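## 4.3 Small sets that travel together

Most of what we learned about kitchen storage in the Irine study came from plates, pans and dry goods. The category that surprised us, and the one we enjoyed most, was cleaning gear. Soft things with no fixed shape turn out to have a rich storage life of their own! A scrubbing glove can be hung, draped over a faucet, stuffed behind a pipe or folded flat, and each choice changes how easily its partner can be found the next time it is wanted.

Of the 984 storage events coded in the home visits, 39 involved silicone gloves with bristles on the palm and fingers. We had nearly left them out. In the first round of coding, done with the Gradard scheme, they fell under "other soft goods" together with sponges and dust rags, and the differences between them vanished. Once we gave gloves their own code, three habits stood out – hanging, heaping and boxing – and boxing proved to be far more varied than the other two.

Boxing starts with a decision about the fold. Silicone springs back, so a glove that has been doubled over may lift again as soon as the hand leaves it. People who box their gloves often work on the open counter first, smoothing the glove and turning the cuff in toward the fingers, and move to the container only when the bundle is close to the right size. Others fold inside the container and let its walls hold the shape. We saw both approaches in the same household, sometimes within the same minute, and we now think of the counter as part of the storage system. A clear stretch of stone beside the box does real work.

Clear boxes deserve a word as well. In the Jinell interviews, residents liked being able to check what was inside without opening the lid, and several added a pen mark to the lid anyway. Cloths and gloves also tend to share a box, which our earlier model (Fajardo, first version) did not allow for. It treated each container as holding one kind of item, and we have since dropped that rule.

Figure 7 shows materials of this kind on a kitchen counter: gloves, a clear container with red-orange fittings, and in two of the panels a folded pink cloth. The panels are not arranged as a sequence.
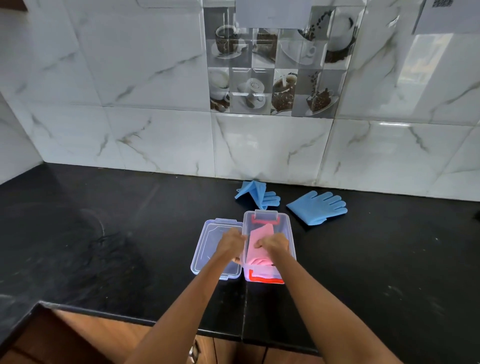
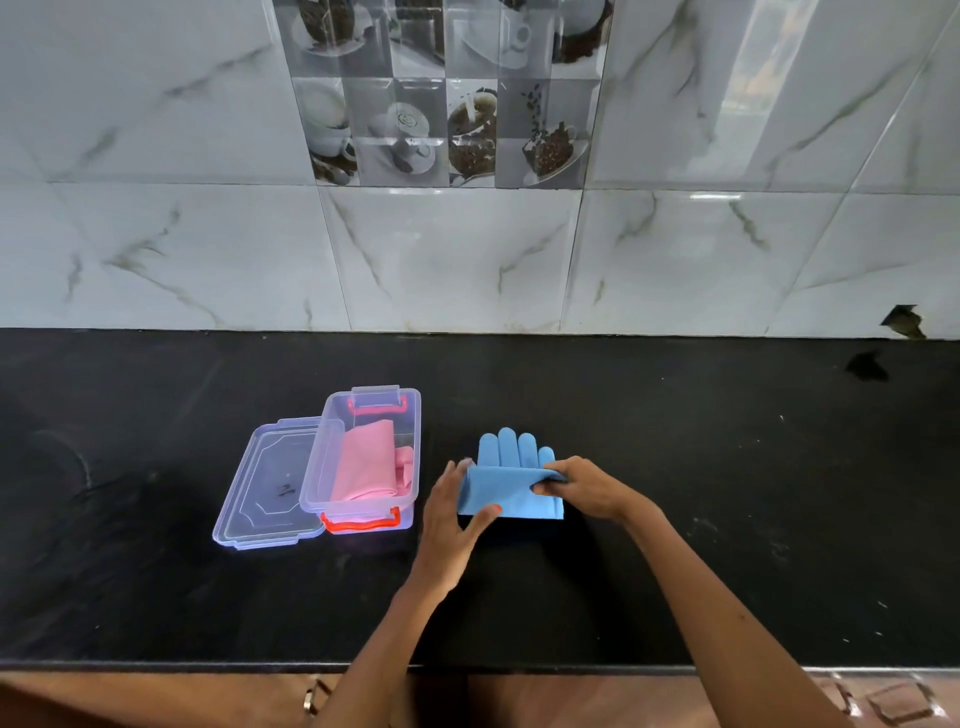
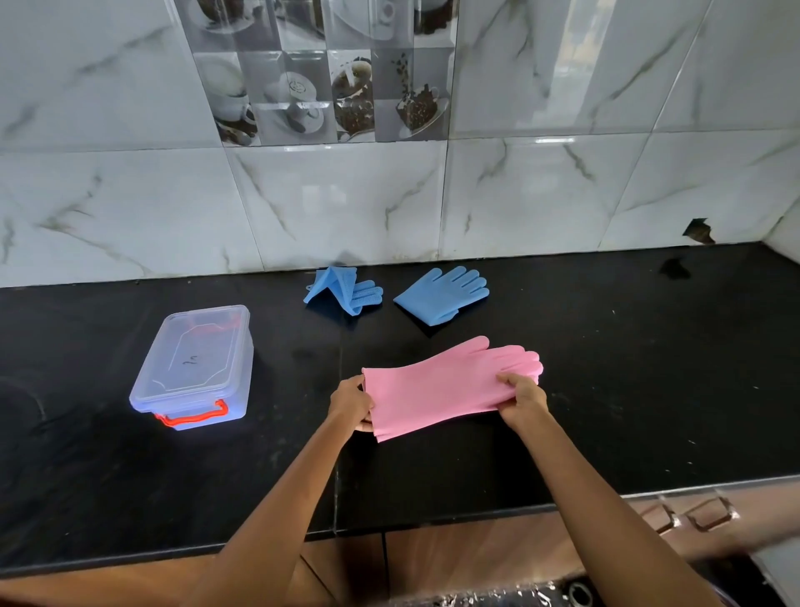
**Figure 7.** Handling soft cleaning goods on a black stone counter. Top: a folded pink cloth is pressed into the open container. Middle: the cuff of a light blue glove is folded over on the counter. Bottom: a pink glove is held out flat, with the container closed.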